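Prutwood project, minutes of the working meeting
Held at the Brirley workshop, 23 September 2020
Present: the collecting group, two persons from Chávez, one from Cisar (by telephone)

1. Minutes of last meeting
Accepted with one correction. Under item 4, "training set" should be read as "test set".

2. State of the collection
The target for the ball and basket task stays at 2,000 examples. Until now 600 are accepted. Cisar asked if the number includes the examples without a successful end. It was answered that it does not; these are kept in a separate folder and are marked.
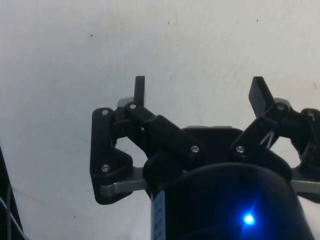

The group from Chávez remarked that many examples begin with the same position of the arm. They are afraid that the model will learn the position and ignore the ball. It was agreed that the operator will change the start position after each ten examples, and will write this in the log.

3. Wrist view
A longer discussion. Cisar would like to make the wrist pictures smaller before training, to save time. Chávez is against it, for the reason that the fingertips are the most useful part and must stay sharp.

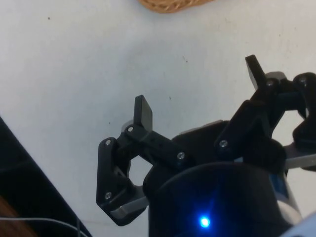 Wrist view, fingers open, with the rim of the basket at the top.

Decision: the full size is kept in the archive. Cisar may make a smaller copy for its own trials and will report the difference at the next meeting.

4. Checking of examples
Of the last group, 68 examples were sent back by the checkers. The most frequent remark was that the written instruction did not agree with the movement. The instruction must say "put the green ball in the basket" and not only "move the ball".
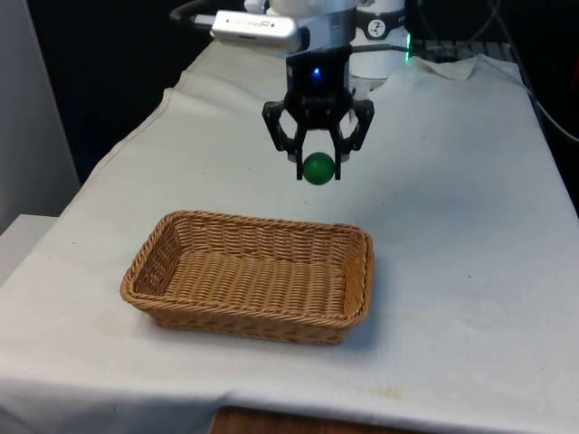 It was also asked at which moment an example should finish. Some operators stop when the fingers open, others when the arm is back up. After discussion it was decided that the example finishes when the arm is back up. The older ones will not be repeated, but they receive a note.

5. Table and basket
The basket shall be moved between examples, also turned sometimes. Chávez proposed to change the cloth for one in another colour. No decision; the white cloth remains until the first 2,000 are complete.
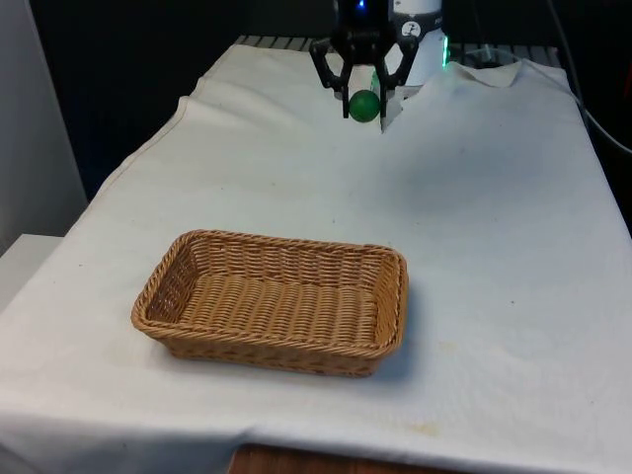

The side view is sufficient for judging if the ball is held. For judging the height above the table it is less good, and the checkers should then look at the recorded arm position too.

6. Other matters
The key of the workshop must be returned the same evening. The disk for February is nearly full, and Brirley will order 2 new ones.

Next meeting: to be fixed by e-mail.

Comments (3)

Reader, Cisar side: In item 3 I think we said "half size", not only "smaller". Can it be added please?

Reader: Are the 68 already taken away from the 600, or not yet? For our table I need to know.

Reader, Brirley: Already taken away. The disks are ordered.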